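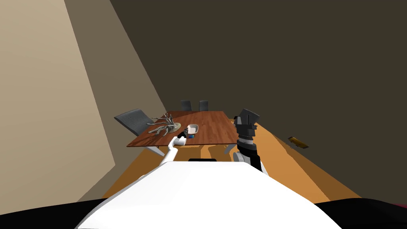

Most papers on robot learning in simulation report one number, the share of tasks completed, and I think that number has started to do more harm than good. I spent much of June reading results from a household benchmark called Burden, in which a simulated two-armed robot works in furnished rooms and is asked to deal with small things left on tables and floors. The rooms are simple but they aren't silly. A table with three grey chairs round it, a twisted piece of driftwood or branch on top and a small white dish near the edge is a fair test of whether a policy can reach past one thing to get at another. My complaint is with how we add up the score at the end.

The group at Hoston ran 3,777 episodes with their newest policy and counted 665 of them as failures. That is a good result. Their earlier policy, trained on the same 3,000 demonstrations, failed far more often, and the change they made was modest: the policy was given a wrist view as well as the head view, and was made to predict how its own view would shift before it chose a move. I have no quarrel with any of this. The method is cheap, the code runs, and a second group at Flustville got much the same answer on different machines.

My quarrel is with the 665. In the results table they are a single figure, and the discussion gives them two sentences. A run in which the hand closes on air and stops is counted the same as a run in which the hand pushes everything off the table. Anyone who has to decide whether to move a policy like this on to real hardware needs to know which of those they are getting. The first wastes an afternoon. The second breaks things, and perhaps the robot as well.

The replies I have heard to this are mostly practical. Sorting failures by hand takes time, and two people watching the same run will not always agree on what went wrong. Both points are fair. But we already record every run from the head and the wrist, and much of what we want to know is sitting in the wrist recording.

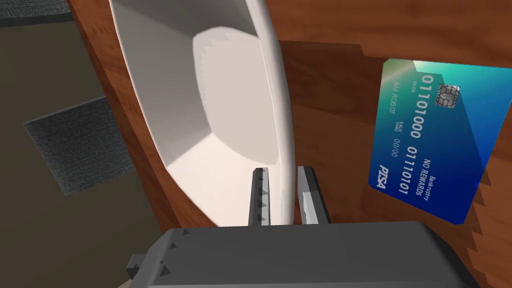

Wrist view over the tabletop, gripper open at the near rim of the bowl, bank card to the right.

A view like this is enough to ask useful questions about a grasp. Are the fingers on either side of the rim, or is one of them about to land on top of it? How much room is there before the hand meets the next object? A success rate can't answer either, and a person flicking through stills could answer both in a few seconds – or a short script could, given that the simulator knows where every object is.

At Phuthong, where I work, we have tried this on a small scale. We split failed runs into those that left the room as they found it and those that did not, and we report the two figures side by side. It took one of us roughly 2 days to set up. The ranking of our own policies changed when we did it. The one we had been calling our best was third once we looked only at runs that disturbed something else.

I would not claim our split is the right one. Somebody working on drawers and doors would want a different one, and I can see an argument for counting dropped objects separately from knocked ones. I would settle for any split, provided it is written down before the runs are done and printed in the same table as the headline figure. Burden is due a new version, and the people who look after it could ask for this in the submission form. It would be one more column.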